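Desk organiser with drawers: what goes on top and what goes underneath?
Home & Storage > Small spaces

gridcloth
Thursday, 7:40 pm

Hi all, long-time reader, first proper post. I finally gave in and bought one of those white plastic organisers, the kind with a divided tray on top and see-through drawers underneath. Mine's a Korkus and I paid 195 for it with delivery, and yes I know, my partner has already had a word with me about that.

The idea was to clear the big table in the back room so we can use it for homework and craft and the odd parcel. What's happened is the top tray filled up in one evening and the drawers have hardly anything in them. Markers went in first, then snacks, and then the cardboard tube that I keep meaning to deal with.
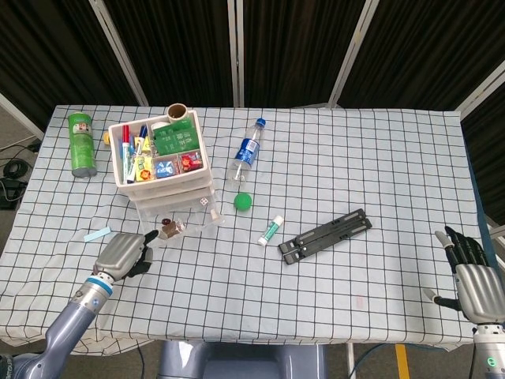
I keep going back and forth on whether food should be in there at all. The kids graze while they're drawing and if the snacks live in the kitchen then everyone wanders off and nothing gets finished. But it does mean the pens have been squeezed into one corner, and I'd quite like a spot for the glue stick that isn't the tablecloth. How do you lot divide yours up?

paddockandpine
Thursday, 7:58 pm

Snacks out, sorry! I had the same kind of setup (Nanden, a bit smaller) and within a month it was a pantry with a pen in it. Tray for things you grab every day, drawers for things you grab once a week. The tall green can can live anywhere, it's never going to fit in a compartment.

Also 195?? For plastic?

gridcloth
Thursday, 8:03 pm

I said I know!!

tinlidmum
Thursday, 8:21 pm

I'm going to disagree with paddock, I think snacks on top are fine if they're the little packets. It's the big stuff that ruins it. My favourite colour-coded system lasted 4 days, and the only thing that's ever stuck in our house is "standing up at the back, lying down at the front". Tall packets go along the back, small boxes in the front row, and markers at one end where you can see the caps. You're most of the way there already.

What I would change is the drawers. Cloudy ones are worse than clear ones or solid ones in my opinion, you can sort of see there's something in there and you still have to open it to find out. Stick a bit of tape on each and write on it.

gridcloth
Friday, 6:50 am

Okay, tape labels I can do. We've been using the middle drawer as a dumping ground and I pulled it out last night looking for a rubber and got a handful of bits I didn't recognise. I've also realised the lion packets take up more room than anything else in the tray, and they're the first thing anyone reaches for, so moving them is going to cause a riot.

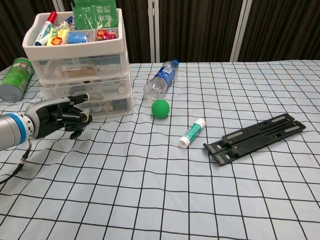 The other problem is the water bottle. It never stands up, somebody always lays it down and then it's in the way of whoever's drawing. I was thinking of a bottle holder that clips onto the side of the table, has anyone got one? Dal Bello do one that looks sturdy but I can't tell from the listing if it would grip through a tablecloth.

paddockandpine
Friday, 7:15 am

I've got the Dal Bello clip and it slips on cloth. Fine on the bare edge. You could fold the cloth back at one corner, or lose the cloth altogether, it looks like a pain to keep straight anyway.

gridcloth
Friday, 7:22 am

The cloth stays! The squares are brilliant for lining up paper and cutting straight, we use them all the time. It does wrinkle though, I'll give you that.

Girunine
Friday, 12:10 pm

Came here from the craft board. Get an ordinary mug for the glue stick and anything else that rolls, put it behind the bottle and you're done. Cost me nothing. I honestly think people buy too much storage and then have to store the storage (I have 11 empty tubs in the garage, so I'm talking about myself here).

On the snack question I'm with tinlid. Keep them, but give them one side of the tray and don't let them creep over. And that black folding stand wants to be put away flat when nobody's using it, ours slides neatly down between the drawers and the wall.

tinlidmum
Friday, 12:34 pm

The mug is a good shout. Mine's got a chip in it and it's been on the table for years.

gridcloth
Friday, 4:45 pm

Right, I've had a go this arvo. Labels written, one each for paper bits, tape and games. The small loose stuff is the hardest, the little ball has been round the whole house this week and keeps ending up back on the table. I'm leaving the cardboard tube where it is because my daughter has informed me it's a telescope. 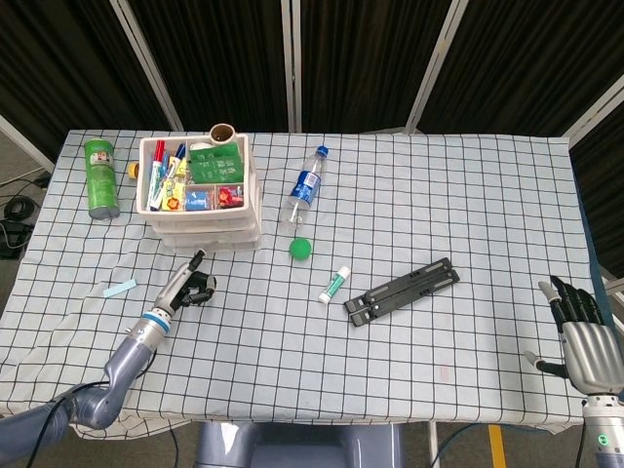
wattlebird_sue
Friday, 5:30 pm

Can I jump in with a question, does the whole thing get wobbly once the drawers are full? I've been eyeing one off for my sewing bits and there'd be a fair bit of weight in it.

gridcloth
Friday, 5:41 pm

Mine's steady so far, but the heavy things need to go in the bottom drawer. When I tried a stack of card in the top one it tipped forward a little as I opened it. For sewing I'd put the scissors and tins down low and keep the tray for thread.

paddockandpine
Friday, 6:02 pm

Sue, wait for the August sales if you can, I've seen the bigger ones go from 200 down to something sensible. And don't put biscuits in it.

tinlidmum
Friday, 6:09 pm

Put biscuits in it, Sue.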